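Keeping Shared Desks Clean - Project Report

Module: Workplace Practice, second year
Submitted Sep 2, 2024

1. How I ended up with this topic

I wanted to do my project on office chairs, but three other people had already picked chairs, so I went for the thing that bothers me more anyway: the stuff on top of the desk. On my placement at Kestance all the desks are shared. You come in, you take whichever one is free, and you put your hands on a mouse that somebody else had their hands on yesterday afternoon. I found that a bit grim on my first day and by the second week I'd stopped noticing, and the fact that I'd stopped noticing is what made me think there was a project in it.

The question I settled on was pretty small. If you give people a simple routine for the things they touch most, does it get done, and how long does it take? I wasn't trying to measure germs (I don't have a lab, and my tutor made it very clear that I wasn't to pretend I did). I was looking at grime you can see or feel, and at what people are willing to do about it.

2. The desks

There are 60 shared desks on the floor. They all have the same pale woodgrain top with fine streaks running along it, and a white pop-up socket box towards the back. The tops are easy, a damp cloth does it. The socket boxes are more annoying than they look - dust gathers under the lid where it sticks out, and in the rim of the collar it sits in. I left the insides alone and only did the outside with a dry brush, as anything with water near a socket was ruled out in my risk assessment.

Cable holes I nearly forgot. Crumbs go in there. I don't want to talk about the crumbs.

3. The mouse

Most of my time went on the mouse, as it's the thing people hold all day. I tried three ways of cleaning one: a wipe on its own, a dry brush followed by a wipe, and a small hand tool with a soft pale tip for going along the edges and then a wipe to finish. I started off quite sure the wipe would be enough. It's fine on the top, but it slides straight over the seam between the buttons and it just pushes the muck further into the gap around the wheel.

The tool was slower, and you do need both hands for it, one to keep the mouse still and one to work.

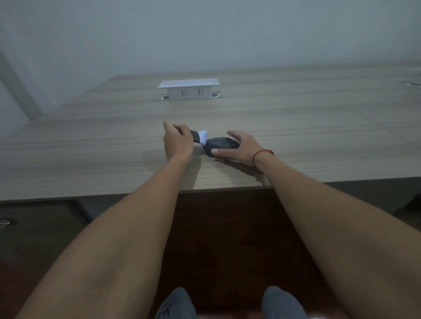 Wekesa Mussa thought I was making too much of all this and told me that a wipe every day beats a proper clean once a month, however good the tool is, and that I should be testing the habit before the kit. I argued at the time, but I went home and rewrote half my plan, so I suppose that settles who was right. The second part of the project is built on that remark.

4. Testing the habit

For the second part I put a small box at the end of each row with wipes, a brush and a card. The card had four lines on it:

Switch the mouse off.
Brush the wheel and the seams.
Wipe the top, then the sides, then underneath.
Do the bit of desk where your wrists go.

That last line got more comments than anything else in the project! Loads of people had never thought about the front edge of the desk, and once they'd looked at it they couldn't leave it alone.

I got 200 short feedback slips back over the whole trial, a lot more than I'd hoped for, and 50 of them had something written in the comments part. The most common complaint was that the boxes ran out of wipes. The second was that the brush was too stiff. I swapped it for a softer one from Lekus halfway through and the complaints stopped, although I can't say for certain that was the reason, as the novelty had worn off by then as well.

5. Working round the curves

One thing I'd tell anyone repeating this is to look at the shape of the mouse before choosing a tool.

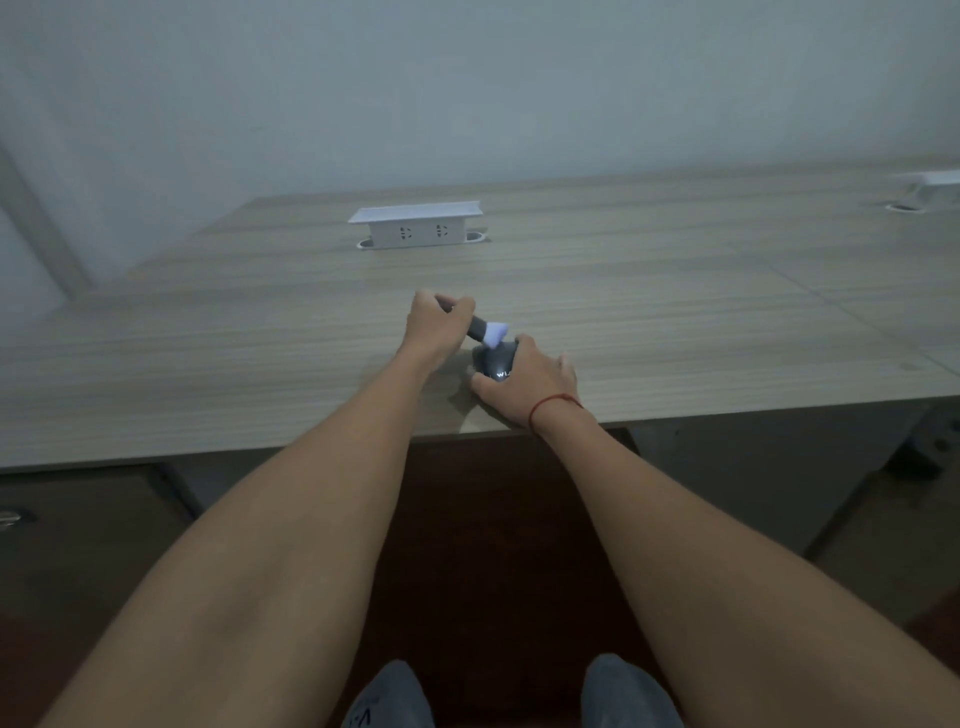 Flat brushes are happy on flat things. On a rounded top they only touch in the middle, so you end up going over the same patch again and again and missing the sides. A pointed or triangular head copes better as you can turn it and use the corner, and you can rest it flat when you want to cover more. I also found it much easier working near the front of the desk with my forearms down. Reaching to the middle was fine for one mouse but my shoulders knew about it after a whole row.

6. What I'd change

I should have put the boxes out from the start and not spent May comparing brushes. I'd also have asked for a couple of desks with no box at all, so there was something to compare against. Ward Visser pointed this out when he read my draft, and it's a fair hit. Without it I can say people used the boxes, but I can't say how much they'd have cleaned anyway.

I didn't get to keyboards. They'd need a project to themselves, and somebody else is welcome to it. My feedback slips and the wording of the card are in the appendix, along with the risk assessment and the list of what went in each box.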